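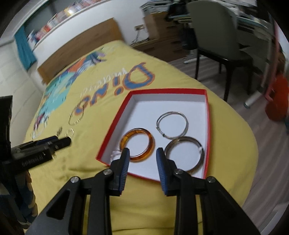
Pourquoi l'argent noircit-il ?

Tu ouvres la boîte à bijoux de ta grand-mère et tu tombes sur une bague toute grise. Elle te jure qu'elle brillait comme un phare le jour de ses fiançailles. Ta grand-mère ne ment pas. La coupable, c'est la chimie, et elle travaille lentement, sans bruit, au fond du tiroir.

Un métal qui a mauvaise fréquentation

L'argent est un métal plutôt tranquille. L'eau ne lui fait pas grand-chose et l'oxygène de l'air non plus. Il a pourtant une faiblesse : le soufre. Dès qu'il en croise, il s'y accroche. Les deux forment alors une nouvelle matière, le sulfure d'argent, qui est noire. Au début, la couche est si mince qu'elle paraît jaune, puis brune. Ensuite elle s'épaissit et la bague prend sa mine de ramoneur.

Et d'où vient ce soufre ? D'un peu partout. L'air en contient de toutes petites quantités, sous forme de gaz. Il y en a dans les œufs, les oignons, la laine, certains caoutchoucs. Voilà pourquoi on évite de manger un œuf à la coque avec une cuillère en argent : la cuillère noircit, et l'œuf prend un drôle de goût. Tout le monde est perdant, sauf la poule, qui s'en moque. 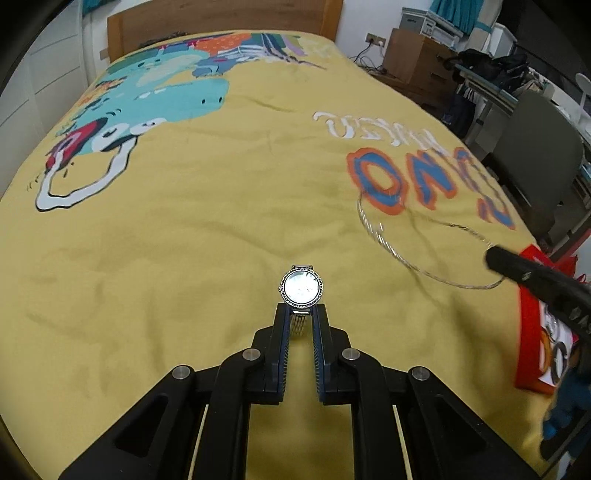 Temps de lecture : 3 minutes

Et la rouille, alors ?

Beaucoup de gens disent que leur bracelet « a rouillé ». Matvii Ivanyshyn, bijoutier, l'entend plusieurs fois par semaine et il soupire à chaque fois. La rouille, c'est une affaire de fer. Il faut du fer, de l'eau et de l'oxygène, et on obtient cette poudre orange qui ronge les vieux vélos. Un bijou en argent ne contient normalement pas de fer, donc il ne rouille pas. Il ternit. C'est moins grave et c'est un mot plus chic.

Le cuivre a sa façon à lui de vieillir. Il brunit d'abord, puis, dehors, sous la pluie, il finit par verdir. Les toits verts de certains vieux monuments ne sont pas peints : ils sont en cuivre, et ils ont pris leur temps. On appelle cette couche une patine. Quand c'est sur un monument, on trouve ça magnifique. Quand c'est sur ton doigt, à cause d'une bague trouvée dans une pochette-surprise, on te demande d'aller te laver les mains.

L'or, ce prétentieux

L'or pur ne noircit pas, ne rouille pas, ne verdit pas. On peut le laisser des siècles au fond de la mer, il ressort jaune et content de lui. Seulement, il est mou. Une bague en or pur se raye et se déforme pour un rien. On le mélange donc à d'autres métaux, comme le cuivre ou l'argent, pour le rendre plus solide. Un mélange de métaux s'appelle un alliage.

Et les bijoux « dorés » ? Ils n'ont souvent qu'une couche d'or très fine sur un autre métal. À force de frotter, la couche s'use et l'autre métal montre le bout de son nez.

L'expérience de l'œuf

Il te faut un adulte, un œuf dur encore tiède, un sachet qui se ferme et une petite chose en argent que personne ne réclamera. (Demande avant. Vraiment.)

Coupe l'œuf en deux et mets-le dans le sachet avec l'objet, sans qu'ils se touchent. Ferme bien. Regarde au bout de 15 minutes, puis encore le lendemain. L'argent devrait avoir changé de couleur. L'œuf, lui, ne se mange plus.

Pour rattraper les dégâts, frotte l'objet avec un chiffon doux spécial argenterie. Le chiffon devient noir : c'est le sulfure qui a déménagé. Laisse le dentifrice dans la salle de bains, il raye.

Les mots à retenir

Alliage : mélange de plusieurs métaux, ou d'un métal et d'autre chose.
Patine : couche qui se forme à la surface d'un objet avec le temps.
Ternir : perdre son éclat. Se dit aussi des réputations, mais là, le chiffon ne suffit pas.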